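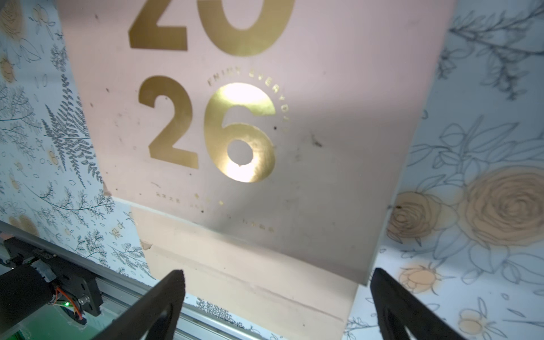 *Fig. 1 — The 2026 box, printed side up. Look for the gold numerals before you start.*

## 3. Setting up your planner box

Okay, on to the box! If you skipped sections 1 and 2 (I would have), all you need to know is that the Stellonby club kit gets stored in the pink box and the Agbeko refills go in the drawer. I'm Bernice Odoi and I wrote most of this guide at my own kitchen table, so when I say "the table" I mean any flat surface you don't mind leaving stuff on overnight. A patterned cloth is fine.

You'll want a dry cotton cloth, a soft white eraser, a glue stick, a pair of small scissors and a sheet of the Drorkau liner paper. Allow one evening. I did my first one in April with the TV on and it took me two movies, but I'm slow and I kept stopping to read old pages.

### 3.1 Cleaning the outside

1. Set the box down flat with the big 2026 facing you. Take everything out first, including the ribbon if yours came with one.
2. Wipe the pink part with the dry cloth, working from the middle out. Most of the gray flecks should lift with a couple of passes.
3. Go after the darker marks with the eraser. Short strokes, one direction, very light. The mark by the 6 on the one in Fig. 1 is the kind of thing I mean, and so is the bigger smudge farther over to the right.
4. Brush the crumbs off with your hand and take a look under a lamp. Tilt your head a bit, because the foil throws light back at you and hides things.

**Caution:** Keep the eraser off the gold. I mean the little curved ENJOY EVERYDAY lettering too — it's thin, and it rubs away faster than the large numbers do. I lost the last three letters on my spare box and it now says something close to ENJOY EVERY.

**Caution:** No water, no wipes, no window spray. Fuseini Bawa tried a baby wipe on his and the pink came off on it.

> **Note:** Some marks are there for good. If you've gone over a spot a few times and it looks the same, leave it alone and move along to the next one.

### 3.2 Fixing small tears and chips

Do this after cleaning, so you don't glue the dirt in.

1. Run a finger along the edges and find any place where the top layer has torn and the lighter stuff is showing. Check the left edge and the peach panel at the bottom.
2. If there's a loose flap of paper, dab glue under it with a toothpick and press it down for a slow count of 19. (Ekua Bawa says 10 is plenty. Mine popped up at 10.)
3. If the piece is missing altogether, you can color the spot with a pink pencil or just leave it. I leave it.
4. Let it sit with the lid open for an hour.

### 3.3 Lining the inside

1. Lay the Drorkau paper over the open box and crease it lightly along the inside walls with your fingernail.
2. Cut just inside the creases. If you cut right on them the sheet buckles in the middle and you'll be trimming all night.
3. Glue the corners only! You'll want to be able to pull it out next year.

### 3.4 Loading it up

The kit has 128 cards and 14 dividers. Put the dividers in first, standing up, then drop the cards in behind them in whatever order suits you. Ewurabena Yakubu does hers by month with the two extra dividers at the back for recipes and birthdays, and I copied her. Mohammed-Awal sorts by color, which looks great and I can never find anything in it.

- Cards go in with the hole at the top.
- Pens don't fit lying flat. Stick them in the drawer with the refills.
- Don't pack it so tight that you have to lean on the lid. The corners split (see 3.2).

> **Note:** The Irnska clip-on tabs are taller than ours and will hold the lid up a little. You can trim them with the scissors or tip them back.

### 3.5 Where to keep it

Anywhere dry and out of direct sun. The pink fades on whichever side faces the window, and I'd turn it every month or so if it has to live on a sill. Please don't stack anything heavy on the printed side, since books with rough covers will scuff it.

Go to section 4 for filling in your first month of cards.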